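Battery sag on a 3-cell pack, or is it the ESC?

tin_chu
Flying a Carrasco 250 frame I put together in September. Tudico ESCs, 3-cell pack, bought used. It hovers fine. When I punch the throttle past 60 percent the voltage alarm goes off and the quad drops a little, then comes back. Is the pack done?

propwash_dale
Probably. Used packs are a gamble. What does it read at rest, and what does it read under load?

tin_chu
Fully charged it looks normal. I don't have numbers under load. The alarm is just a beeper plugged into the balance lead.

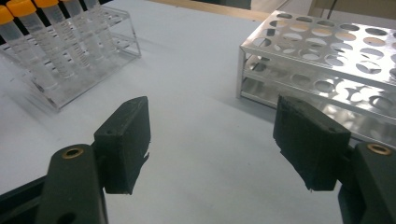
I did swap the main connector before the first flight, and I'm not great at soldering thick wire. The rest of the wiring is how it came with the frame kit.

motormount
Then I'd look at the connector before buying anything. A cold joint on the battery lead will drop voltage the minute you pull real current. Fly for a minute, land, unplug, and feel the connector. If it's hot, redo it.

propwash_dale
A bad joint at the connector wouldn't set off a beeper on the balance lead, though. That reads the cells directly. I still say it's the pack.

motormount
Fair point, I missed that it was on the balance lead. I'd still redo the joint -- it's ten minutes of work.

Trorkcombe_flyer
What's the beeper set to? Mine came set way too high and screamed on every climb. Also check internal resistance if your charger shows it. One cell much higher than the others means retire it.

tin_chu
Charger is an Andar, it does show resistance. Will check Saturday.

tin_chu
Two cells are close, the third is about double. Reflowed the connector too and the dip is the same. Ordered a new 3000 mAh pack.

propwash_dale
Take the old one down to storage voltage and don't fly it again.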